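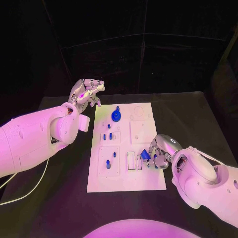 Search this course Go

Courses > Occupational Skills > Unit 3 > Pegs, Knobs and Boards

Pegboard work is where we'll spend most of March, and I'd like you to come to it with a little patience, even those of you who did something similar with Marwan Zein last term and feel you know it all already. A board asks for quite different grips in a small space – the white one here has a blue knob on a wide round base near the top, and farther down on the left a little plate with two blue pegs standing side by side. Think about how your fingers would have to change between the knob and that pair. The knob gives you something broad to close your hand around, while the pegs leave much less room for a thumb.

For your own practice, take a board from the Enier cupboard in room 513 and work slowly, first with your stronger hand and then with the other. Write down where you hesitated, and please don't tidy up your notes afterward – I like the messy ones! Mairéad Ó Riain's reading on grip starts on page 51 of the course pack. Bring it along with your notes, and we'll talk them over in pairs before the break.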